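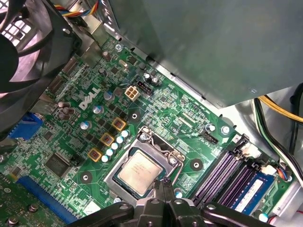 What We're Buying (and Not Buying) for the Teardown Bench

I promised a few people I'd put the bench stuff up on its own page, so I've finally done it. If you've come from the workshop page, hello! If you haven't, we pull apart old office desktops at Mudarwood, sort what's worth keeping and send the rest off as scrap. It's slow, fiddly work on the hands, and for the past year I've been trying to figure out how much of it a robot arm could take over, and what that would cost us all up.

The photo up top is the job I keep coming back to. It's a Dell board still sitting in its case, with the gripper over the bottom edge of the processor socket. The bracket's open and the CPU is still in its seat. I've got a print of it stuck inside the cover of my budget folder, because every quote I read gets measured against that one little square of metal.

What the photo did to my shopping list

Look at how much is crowded in around the socket. The power supply hangs over the board on one side, there are memory slots on that side too, and cables run down the edge of the case. I'd pencilled in a bigger, beefier set of fingers (they were on special, I'm only human) and I crossed them out the same afternoon I printed this. Slim fingertips went to the top of the list and they've stayed there.

The socket lever is the other thing. It's thin, it sticks up right beside where the fingers need to go, and I don't want to pay for a tool that can only grab big chunky things. So when I ring a supplier now, my first question is about small parts, and I don't ask about payload until much later in the call. One of them seemed quite put out by that!

Where the money's up to

The total set aside is $3256. That has to cover fingers, a wrist camera mount, a proper fixture for holding cases, and freight, which always hurts more than I expect. Here's how it's split in my head so far:

Fingertips, two sets: $600. One set to use and one in the drawer. I used to think spares were an indulgence and I've changed my mind completely.

Camera mount and cable: $209, quoted by Bandow. I like the wrist position a lot. You get the socket, the lever and the memory slots all in the one view, and I'm not keen to go back to a camera on a pole.

Case fixture: still waiting. Krajčí do a nice modular one with sliding jaws, but I've asked for a price without the fancy base plate. We already have a bench, thank you.

Freight and bits: whatever's left, and I'd like there to be something left.

Jindach also sent over a quote for a complete cell, guarding and all. Lovely brochure, gorgeous colour pictures, and it came to almost double our whole budget before tax. I've kept it for the drawings.

Things I'd check before spending anything

Measure the tightest case you handle, with the power supply in. I measured an empty one first and felt very silly later.

Write down which parts you want out and in what order. For us it's memory, then processor, then the cables, and that order changed which fingers made sense.

Ask what replacement tips cost on their own. Two suppliers I rang would only sell them as part of a full kit, so they went to the bottom of the pile.

Leave the software line blank until you've sorted the hardware, or you'll end up like me with a licence quote that had expired by the time I was ready for it.

I'm aiming to have the orders in by July, and I'll add the fixture price to this page when Krajčí get back to me. If you've bought slim fingertips for this sort of work and you're happy with them, please drop me a line through the contact form. I'd especially love to hear how long a set lasts you.

Page last updated Jan 23, 2023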